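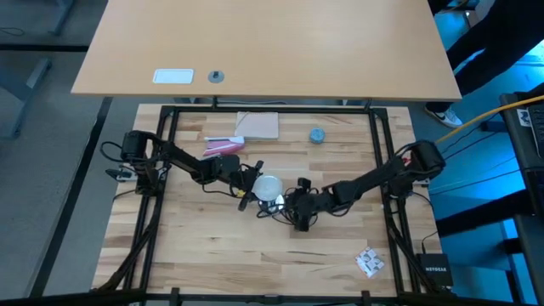
The Night Clunbridge Looked Up

22 Jun 2016

Every few years someone retells the story of the lights over Clunbridge, and every time the crowd gets bigger. The version I grew up with had 400 people standing in the Bolgate parking lot one October night, staring at a green glow above the grain elevator. A paperback on sale at the gas station puts it at 2,427. The town's population that year was 3,295, so we're asked to believe that most of the place, babies and night shift included, was outdoors at two in the morning.

I went through the Anozie County clippings to see what was printed at the time. The first report ran 168 words on an inside page, under a notice about sewer rates. It mentions "several residents" and a deputy who saw nothing.

The glow came later. So did the stalled cars, the barking dogs and the humming sound, which first shows up in a cable special made years afterward by an outfit named Jekus. I have watched it twice. Of the five witnesses interviewed, two were living in other states that fall.

None of this has hurt the festival. Hotel rooms for this year's are already gone, and the T-shirts say 3,000 SAW IT.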